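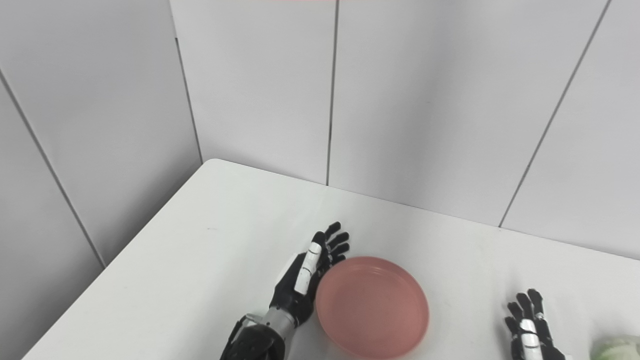 Does a whole cabbage need a dish under it when it is left out on a table?

A shallow dish with a raised rim is enough to stop a small cabbage rolling and to catch any loose leaf or drip, but it makes very little difference to how fast the cabbage dries out.

Home Projects Reports Methods Contact

Holding whole vegetables on an open table: dish or no dish

Project report, food and household studies
Younes Zerouali and Catinca Hodoroagă
Pristthorpe

1. Purpose

The project compared two ways of keeping a small whole cabbage on a table at room temperature. In the first, the cabbage stood on the bare table top. In the second, it stood in a shallow round dish. Three things were recorded: loss of weight, whether the cabbage moved when the table was knocked, and what was left behind on the surface underneath.

The question came from the Kaleda shared kitchen, where whole vegetables are left out between delivery and cooking. The kitchen has more dishes than it has fridge space, and the users did not agree on whether the dishes were worth washing afterwards.

2. Room and table

All runs were done in one room with panelled walls and a white table standing in the corner. The room has no cooker or sink, so steam and splashes were not a factor. The window in the passage outside was kept shut during runs.

The table top is matt white. It was wiped with a damp cloth and dried with a paper towel before each run. Small specks that did not come off with the cloth were marked on a paper plan so that they would not be recorded later as residue. Pale surfaces were preferred for this work, as green leaf fragments show up well on them. Creamy inner leaf does not, and was checked for by touch.

3. Dish

The dish is round, shallow and salmon-pink, with a slightly raised rim. It was chosen from the Kaleda cupboard on three grounds: the base is flat inside, the rim is low enough to lift a cabbage over without tilting it, and the colour differs from both the table and the leaf.

A deeper bowl made by Clastach was considered and dropped. The cabbage touched the sides of the bowl, and leaves in contact with the side could not be compared fairly with leaves in open air.

4. Cabbage

Small green cabbages with tightly wrapped leaves were bought from the Ilie greengrocer on the morning of each run. Loose outer leaves were removed at the shop. The stem was not recut. The cabbage used in the first run weighed 362 g at the start, and later ones were picked to be as close to it as the shop's stock allowed.

Colour was noted but not scored. On these cabbages the green is uneven, and one side is often much paler than the other. The paler side was turned to the wall in each run so that the starting position could be repeated.

5. Method

Four runs were done, two with the dish and two without. Each run lasted 36 hours. Eleven weighings were made in each, giving 44 readings. The cabbage was lifted by the sides, weighed, and put back in the same position. The dish was weighed separately and never with the cabbage in it.
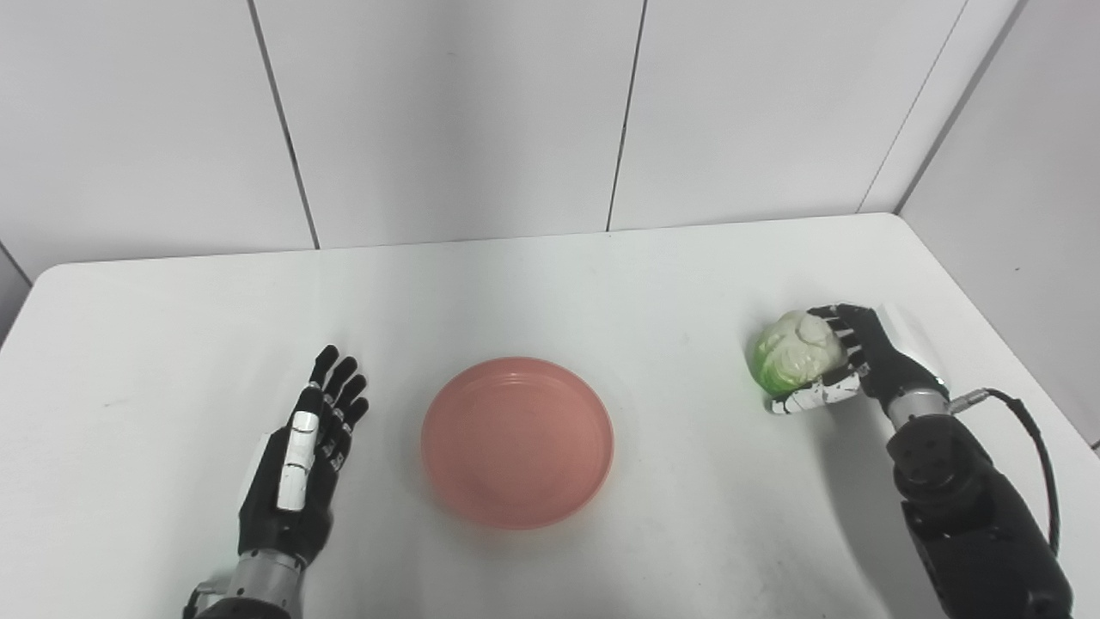 Figure 2. Cabbage to the right of the empty plate, white table.

The knock test was made once at the end of each run. A bag of rice was dropped from the height of a ruler stood on end, at a marked point near the front of the table. Movement was recorded as none, rocking or rolling.

After the knock test the cabbage was taken away and the surface beneath it was wiped with a clean white tissue. The tissue was kept in a labelled envelope.

6. Results

6.1 Weight

Weight fell steadily in all four runs. The first cabbage, on the bare table, lost seven grams. The largest loss in any run was nine grams and the smallest was six. Both of these were dish runs, so the spread within one method was wider than the gap between the two methods. No effect of the dish on drying can be claimed from these readings.

6.2 Movement

Both bare-table runs gave rolling. In one of them the cabbage came to rest against the wall panel. Both dish runs gave rocking, with the cabbage stopped by the rim. The dish itself did not slide.

6.3 Residue

The bare table showed a faint ring from the stem in one run and nothing in the other. The dish showed a few leaf scraps and a damp patch under the stem in both runs. The damp patch was wiped off with one pass of the tissue. None of the residue reached the table.

7. Discussion

The result for movement is the clearest of the three. A small cabbage has a cut stem that is seldom square, and it will not stand reliably on a smooth surface. The rim does not need to be high.

The residue result is weaker. The stem was damper on the days of the dish runs, as it had rained and the shop's crates had been outside. The runs should have been alternated, and they were done in pairs for convenience of booking the room.

Handling may account for part of the weight loss. Lifting a cabbage eleven times loosens the outer leaves at the edges, and some of the scraps found in the dish probably came off in this way. A fifth run with a first and last weighing only was planned for July and is not reported in this version.

8. Recommendation for the kitchen

Use a shallow rimmed dish for round vegetables that are left out overnight. One dish per cabbage. A rinse and a wipe is sufficient afterwards. Long vegetables were not tested.

9. Division of work

Zerouali did the weighing and the room plan. Hodoroagă did the knock tests, residue samples and tables. Both wrote the discussion.

Last updated: June 18, 2024

Comments

marrowfat: Did you try stem side up? Mine sit better that way, although the base collects dust.

C. Hodoroagă: We did not. All runs were stem down. It could be added to the July run without much trouble.

Pellham: Section 6.1 needs the full table of readings. Two runs each is thin for any statement about drying.

Y. Zerouali: Agreed. The table is in the appendix, which is still being typed up.

tess_k: We use old saucers for this at home, same idea. Onions as well.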